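# Lallow hand gripper: setup and care

Notes for the two hand-held grippers kept at the tabletop station. They cover pad replacement, marker checks, the daily routine and what to do when the width reading drifts. Recording software has its own README in `clurus/`.

Maintained by Ingeborg Engelhardt. Last full revision: April.

## Before a session

1. Wipe both soft pads with a damp lint-free cloth. No alcohol, it makes the pads tacky.
2. Open and close the fingers 10 times. The travel should feel even the whole way.
3. Check that both finger markers are flat and clean. A lifted corner is enough to lose detection at full opening.
4. Clean the lens last, after your hands are done with everything else.
5. Run `zalis check-width` and follow the prompts. It takes 15 seconds.

Start every check with the gripper held over the table, facing the backdrop, fingers closed. The pads should meet evenly when you squeeze. The reference clip was made this way and the script compares against it.
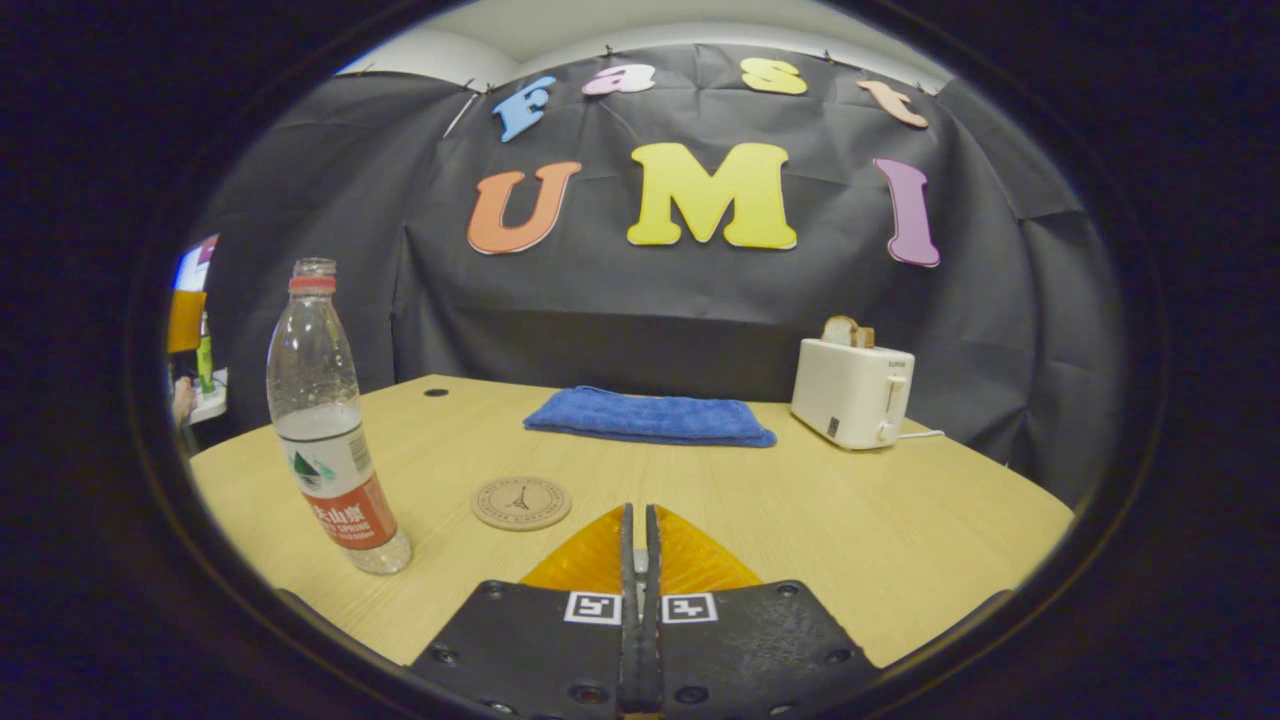
If the script reports one marker missing, tilt the gripper a little and try again before you touch anything. Glare from the ceiling lights is the usual cause. If the marker is still missing, go to "Markers" below.

## Pads

The pads are soft and they wear at the tip first. Replace them as a pair, even when only one looks bad.

- Back out the pad screws with the 2 mm driver. Keep them in the tray.
- Pull the old pad straight off. Twisting bends the finger plate.
- Seat the new pad, then tighten the screws by hand until they stop. Do not use the power driver.
- Close the fingers on a sheet of paper. It should hold across the full face of the pad.
- Write the gripper letter and pad batch in the log.

Gripper B needed a new pair after 41 sessions. Gripper A is still on its first set.

## Markers

Each finger has one square marker on its upper face. The two have different IDs, so left and right can't be swapped. Print from `markers/fingers.pdf` at 100% scale on matte paper and leave the white border on when you cut. Without the border the detector fails.

Glue with the thin double-sided film from the Kettler drawer. The thick foam tape raises the marker and throws off the width.

Rerun the full calibration after any marker change:

```
zalis calibrate --gripper A
zalis check-width --gripper A
```

## Width drift

The closed reading should stay within 1 mm of zero. When it doesn't, check in this order:

- dirt between the fingers
- loose screws on the finger plates
- a pad not fully seated
- worn linkage pins

We have had nearly 14 drift reports on gripper A, most of them loose plate screws. Thread locker (blue, one small drop) has helped. Keep it away from the pads.

## Open items

- Spare linkage pins are on order.
- Gripper B squeaks near full opening. Readings are fine.
- `check-width` crashes if the log folder doesn't exist. Create it by hand for now.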